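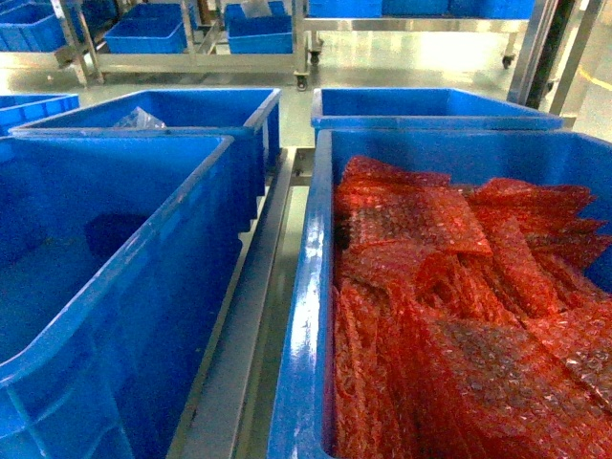
Red wrap and the "greener packing" promise

Ernside Packing News, Item 2

The new red bubble-wrap bags are on the benches, and the memo that came with them says we will use less wrap, break less stock and finish sooner. I have read memos like it before. The supplier, Muriithi, delivered 3555 bags in April. By the last stock sheet we had gone through 864, and I still can't find anyone who can say how that compares with the clear ones over the same number of orders. Until somebody puts the old figure next to the new one, "less" is only a word.

The color is supposed to help us spot an unpacked item. Maybe. A red bag in a blue bin is easy to see, I grant that, but I never had much trouble seeing the parts either. What slows the job down is pulling one bag off a pile when the sheets cling together, and red ones cling as well as any.

Then there is the matter of size. Wuken, who wrote the packing guide, list the bag as right for "all small controls." Try it with a mushroom-head push button. The cap is wide, the base is square with screw terminals on it, and the bag has to go round both.
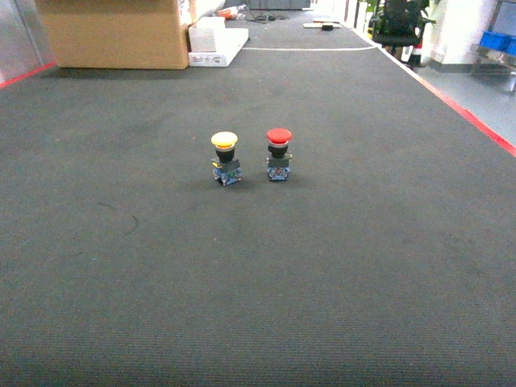
Yellow and red push buttons, no bags on them.

My own view is that two folds over the cap and one under the base does the job, but the guide shows a single fold and a strip of tape. I would like to see that one dropped from bench height before we all sign up to it.

The Gridden layout is the part I mind least. Bags in one bin, an empty bin next to it, the rail between – it keeps your hands in a small area. It only works if the empty bin stays clear for parts, so please stop using it for tape ends and labels. 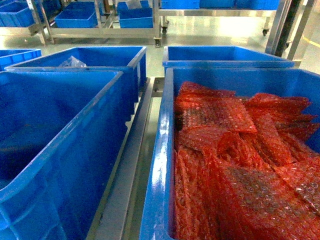
Bags in the right-hand crate, the left one clear.

Bag counts for both types go on the sheet by the door from 05/06/2023. Write down the torn ones too.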